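Subject: Re: Purmont open day – notes for those who could not come
From: Konrad Eder
To: shop-automation list
Date: January 22, 2024 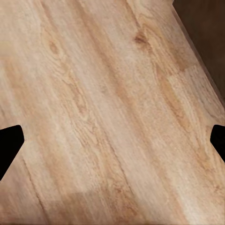 Several people asked me to write up the open day at Purmont before I forget the details, and Zübeyde's message gave me a push. Her questions are quoted below and I have answered them in turn. After that come a few notes of my own.

Zübeyde Altıntaş wrote:
> Hi all,
> I had a place on the Purmont visit but had to give it up because of a
> delivery at our end. Could someone who went tell me three things?
> First, how much of the demonstration was run in simulation and how much
> on the real cell. The invitation talked about both and I could not tell
> which one we were being asked to come and see.
> Second, whether the gripper they use would be any good for small wooden
> parts. We make drawer pulls and pegs, and nearly all of our trouble is
> in the picking.
> Third, whether they let you try it, or whether it was the usual talk
> with slides and a sandwich.
> We have to decide before the spring whether to put money into a cell or
> go on sorting by hand, so anything helps.
> Thanks,
> Zübeyde

On the first question: the morning was all simulation and the real cell came after lunch. Otico, who wrote the software, had it up on a big screen in the training room. The simulated cell has a two-finger gripper over a wood-grain table, and you can look at it from above or from close in between the fingers. The close view is the one they kept coming back to, because the policy works from it. They train on simulated runs first and only then move to the arm on the floor.

The man giving the talk spent a long time on the table surface. I thought this was odd at first. His point was that if the grain is always the same and always lies the same way, the software starts to lean on it, and then it does badly on a real bench with a different top. So they change the texture and the angle from run to run. For the demonstration they had set it up to run 64 simulated picks, one after another, while he talked. We could watch them or not. Of the 64, it missed 4. He stopped on one of the misses and played it back slowly. The fingers came down a little too far to one side and pushed the peg instead of closing on it. He said this was a known weakness with round parts lying near the edge of the table and that they had not fixed it.

I liked that he showed it. At the last open day I went to, at another place, every run was perfect and I learned very little.

The real cell is in the old packing hall. Lomach supplied the arm and the guarding, and Thaler did the wiring and the installation. It was slower than the simulation, as you would expect. They ran 56 parts through while our group stood there and I did not see one dropped, although one was set down crooked and the operator reached in after the stop to straighten it. The parts were turned beech pegs from a plain tray, all one size. Mixed sizes were not shown. I asked about that and was told it was planned for September.

On the second question: I think the gripper would manage your pegs but I am less sure of the pulls. The fingers are plain and fairly blunt. They close in parallel and that suits anything with two flat or evenly curved sides. Your pulls have that undercut at the back, and I would want to see it tried before spending anything. Thaler's engineer said finger shapes can be changed and that a set can be made to a drawing. He would not give me a price standing in the hall, only that you should send him a few parts. If you do, send some bad ones too. He said customers always send their best pieces and then wonder why the cell has trouble in the first week.

Finished surfaces are another matter. Somebody from the furniture side asked whether the fingers leave marks on oiled wood. The answer was that they had only run raw parts so far. I would take that as a "not known."

On the third question: yes, you could try it, but only in simulation. There were two stations with a hand controller. You moved the gripper yourself, closed it on a block and carried the block to a square on the table. It is harder than it looks. Judging height was my problem. From the close view there is not much to tell you how far above the wood you are, and I put the fingers into the table twice before I got the hang of it. The younger people in the group had no trouble at all. Runs done by hand like this can be kept and used for training, and they told us the Purmont people recorded 1000 of them before the first real part was moved. Two operators did most of that, on slow afternoons.

There was also a sandwich.

Some other notes, in no order:

The emergency stop was tested in front of us before anyone was allowed near the guarding. We all had to sign the sheet and wear the glasses, including those who only came for the morning.

Noise was low. You could hold a normal conversation beside the cell. The dust extraction in the next hall was much louder.

Nobody would be drawn on the total cost. I asked twice. The software is paid by the year and the arm can be bought or leased, and that was as much as I got.

Changing over from one peg length to another takes a new tray and a new setting in the software. They did not show this. The operator told me afterward that the tray is the slow part, as it has to be lined up by hand and he usually checks it a second time.

Parking is at the back, by the lumber yard. The front gate on the map they sent is closed and several of us drove around the block to find that out.

They are willing to do it again for a small group if there is interest. Zübeyde, if you want to go, I would ask for the afternoon on the real cell and bring a box of your pulls. I am happy to come along a second time. I still have my printed handout with the cell layout and can scan it for anyone who writes to me off the list.

Konrad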